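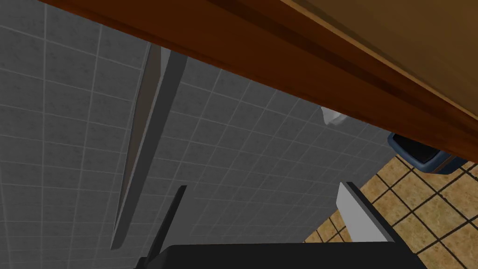 A wooden countertop edge against grey square tile.

Clesteck to open second kitchen surfaces showroom in Drastlow

17 June 2020

DRASTLOW — Clesteck, the benchtop and tile supplier based in Trorkdale, will open a second showroom in Drastlow next month. The new site covers 400 square metres and takes over the former Sriwong furniture store, which closed in May.

The showroom will carry the company's full range of timber, stone and laminate benchtops, along with more than 200 wall and floor tiles. Customers will be able to borrow samples for up to a week at no charge and compare colours at home before placing an order.

Clesteck has supplied builders and home owners from its Trorkdale yard since it was founded. Orders from the Drastlow area have grown steadily over the past two years, and many of those customers have had to make the trip to Trorkdale to choose materials. Cutting and finishing will stay at the Trorkdale workshop, with a delivery truck running between the two sites twice a week.

The company employs 61 people. Eight of them will move to Drastlow, and four new sales and measuring positions will be advertised shortly.

Visits will be by appointment for the first six weeks. Bookings are limited to one household or trade customer at a time in each display area, and samples will be wiped down after use. Walk-in trade will start once that period is over, subject to public health advice at the time.

Trade accounts held at Trorkdale will be honoured at Drastlow on the same terms. Account holders do not need to reapply.

To mark the opening, Clesteck will take $800 off any full kitchen order that includes both a benchtop and wall tiles — the offer applies at either showroom and excludes installation.

Appointments can be made through the Clesteck website or by calling the Trorkdale office during business hours.

ENDS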